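**To:** members list
**Subject:** Re: Containers for the shared meal program
**Date:** November 29, 2021

Dear members,

The office has received several replies to the October notice. The message quoted below raises the points most often repeated, and this response is sent to the full list.

> The notice asks each household in Livotthorpe to return meal containers within 5 days. Some of us collect for a neighbor as well and only travel to Udatstead once a week. Could the period be longer? I would also like to know whether we may send back our own boxes in place of the ones issued.
>
> Albertina Tavares

The return period will be extended to 14 days for households outside Udatstead. Those who collect for a neighbor should write both names on the slip – one slip is enough.

Members may not substitute their own boxes. The kitchen at Budum packs by fixed portion, and mixed sizes have caused delays at the loading door. In October the kitchen sent out 2,178 meals. The program owns 1,000 containers, of which nearly 200 have not come back. Replacements have been ordered through Antunes and will be paid for from the general fund. No household will be charged this year.

Containers should be rinsed before return. Labels may be left on. 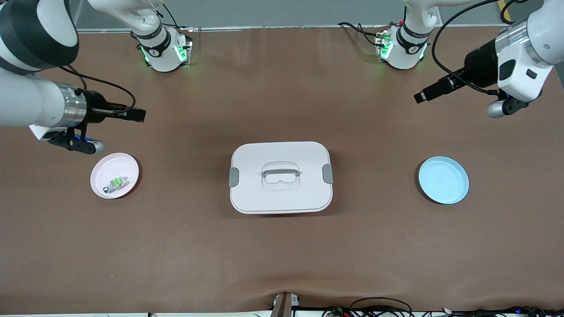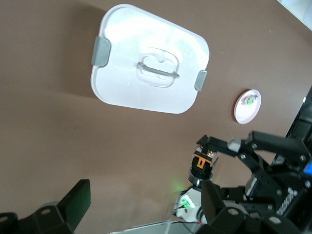
Lids are a separate matter and have led to more letters than the containers themselves. A box returned without its lid cannot be sent out again, and odd lids are difficult to match. Members are asked to return the two together. On lids with gray latch clips, like those on the white one in the second picture, please check that both clips are still attached and report any that are loose. Broken lids should be handed in at the Budum office and will be exchanged without a form.

Further questions may be sent to this list or left in writing at the office.

Member Services
Budum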